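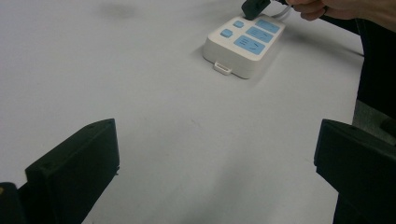
Figure 7.1 A power strip with a white casing and light blue buttons.

Chapter 7
Final Circuits and Socket Outlets

7.1 Scope of this chapter

Chapter 6 followed the supply from the service head to the consumer unit. The present chapter continues from the outgoing terminals of the consumer unit to the point at which a user connects an appliance. The wiring between those two points is called a final circuit. Most faults reported in dwellings occur on final circuits or on the flexible leads connected to them, and most of the calculations a designer carries out are for circuits of this kind.

By the end of the chapter the reader should be able to choose between a radial and a ring arrangement, estimate the load on a circuit after allowing for diversity, select a conductor size, and check the voltage drop at the furthest outlet. Earth fault loop impedance is introduced in Section 7.6 but is treated fully in Chapter 9. Lighting circuits are left to Chapter 8.

7.2 Terms used

Final circuit. A circuit connected directly to current-using equipment, or to socket outlets for such equipment.

Radial circuit. A final circuit which leaves the consumer unit, passes through one or more outlets in turn and ends at the last of them.

Ring circuit. A final circuit in which the conductors return to the terminals from which they started, so that each outlet is fed from both directions.

Spur. A branch from a ring or radial circuit.

Diversity. The allowance made for the fact that connected loads are seldom all in use at full power at the same moment.

Design current. The current the circuit is expected to carry in normal service, written Ib.

Power strip. A portable assembly of outlets supplied through a single flexible lead. It forms no part of the fixed wiring, but the load connected through it does form part of the load on the circuit.

7.3 The load at an outlet

An outlet has no load of its own. It has a rating, which sets an upper limit, and it has whatever load the user connects. The designer knows the first and must estimate the second. In older practice the estimate was made by room: a bedroom was given one outlet and a small allowance, a kitchen rather more. This worked tolerably well while few appliances were portable.

The difficulty is shown by the Trammont survey, which is used in several worked problems in this book. Lorne Tremblay recorded the equipment connected in 80 flats on the Trammont estate, first in September and again in winter. He found 614 items connected in the winter visit. Many were chargers and other small electronic loads drawing very little current. A few were portable heaters, and these dominated the demand on every circuit to which they were connected.

Two points follow for the designer. The number of items connected is a poor guide to the load. A single heating appliance may outweigh all the other equipment on the circuit, and the position of that appliance cannot be known in advance.

For a single-phase load of power P watts at voltage V and power factor cos φ, the current is

I = P / (V cos φ) (7.1)

For resistive appliances such as heaters and kettles, cos φ may be taken as 1. A heater of 2 kW on a 230 V supply therefore draws 8.7 A. A kettle of 3 kW draws 13.0 A. If both are supplied through the same outlet by means of an adaptor or power strip, the total is 21.7 A, well above the 13 A rating of a standard British plug. The fuse in the plug is intended to operate in this condition, but it may take a considerable time to do so at moderate overloads, and the contacts will run hot in the meantime.

7.4 Radial and ring arrangements

In a radial circuit the whole of the load current flows in the first length of cable, and the current falls at each outlet along the run. The conductor must be sized for the full design current. A break in a live conductor disconnects everything beyond it, so the fault is quickly noticed.

In a ring circuit the current divides between the two paths in inverse proportion to their impedances. With a load at the midpoint the two shares are equal. With a load close to one end, most of the current takes the shorter path, and the designer must check that this share does not exceed the rating of the cable. A break in one leg leaves every outlet working - the user has no sign of the fault, while part of the cable may now be overloaded. Continuity of the ring is for this reason tested end to end before the circuit is put into service.

The choice between the two is examined in Section 7.5 by means of two small buildings, the Marikar workshop and the Rikau clinic. The floor plans and cable lengths for both are given in Appendix C, and the reader should have them to hand before continuing.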